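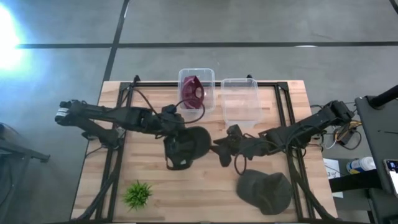

Caps and Tables – a small gallery from our workroom

Welcome to the gallery page of Merkosness. My name is Jasmina Mujić, and together with Kwame Korletey I look after the caps that people send to us for cleaning and reshaping. We started in January with one shelf, and now we have a real workroom with a concrete floor, which is gray and easy to sweep.

The charcoal cap
A baseball cap in dark charcoal, with a rounded crown. I like this color very much, it goes with almost every jacket. Dark caps show dust quickly, so we brush them with a soft brush, always in one direction.

The tabletop
Light wood in butcher-block style, made of many strips. Most are beige, and between them there are warmer ones, more orange and tan. Kwame wanted a white surface, but I am happy that we kept the wood – a dark cap is easy to see on it.

About the crown
The crown is the part that suffers most in a suitcase. For reshaping we use a little steam and a rolled towel, and then we leave the cap alone for five hours. Please do not put it on a radiator.

About the brim
A brim should be curved slowly, by hand. If you bend it too strongly it keeps a line in the middle, and this line is very difficult to remove.

Sending us your cap
Please write your name on a paper and put it inside the box, not on the cap. Ngozi Danladi answers all letters, usually in the same week. We can take around 100 caps in one season, and wool caps are also welcome.

Page updated November 2025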